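Trerar House, top floor office: room safety check
Checked by: Iestyn Gwilliam
Month: July

1. Stair and landing
Handrail fixed at both ends: OK
Landing light: OK
Comment: tread 9 has a raised nosing. Refix before next check.

2. Smoke alarm
Test button: OK
Comment: unit is a Hattar, battery type. Low-battery chirp not heard.

3. Roof window
Opens and locks: OK
Seal: FAIR
Comment: sash stiff on the last 50 mm of travel. Oil hinges.

4. Electrical
Outlets tight to wall: OK
Power strips daisy-chained: FAIL, 2 strips
Comment: replace with one longer strip. Heater must stay on its own outlet.

5. Shelves
Brackets tight: OK
Load label: MISSING
Comment: order from Flistero. Nothing over 50 lb per shelf until the label is up.

6. Headroom
Low slope marked: FAIL
Comment: apply edge tape where the ceiling drops.

Open items: 1, 3, 4, 5, 6. Send closeout to Grollance front desk. 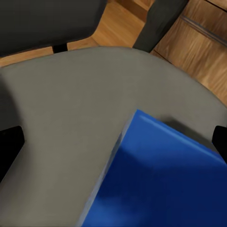
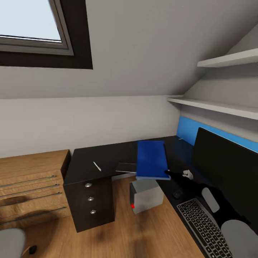 Top floor office. Second picture: roof window (item 3) and wall shelves (item 5).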